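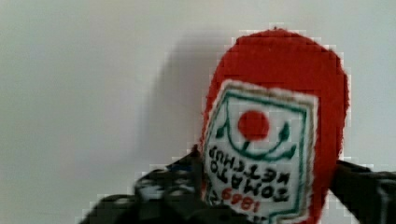
3.2 Materials and parent diary

Parents in Ulden and Hatthorpe received a paper diary and were asked to write down every food word that the child used during pretend play at home. The diary covered 14 days in December. We did not give toys to the families, as we wanted to keep the play close to what the child already knew.

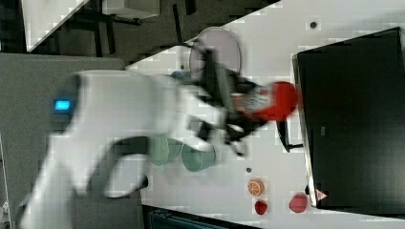

Salgado and Aguiar coded the entries separately. A word was counted as a food word when it named something to eat or a sauce, also when the child pronounced it only in part. Brand names were coded in a second column. From 302 diaries, we kept those with entries on at least half of the days.

Many families reported soft play food. A toy of this type can carry a label sewn onto the fabric, as on the red ketchup bottle in Figure 4. Parents often wrote that the child said "tomato" for such a toy, and we accepted both words as correct.
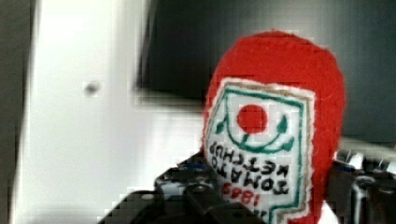
Disagreements between the two coders were discussed with Ramalho, who had not seen the age of the child. Words in a second home language were translated by Neves and stayed in the main count. The results for the two towns are reported separately in Section 4.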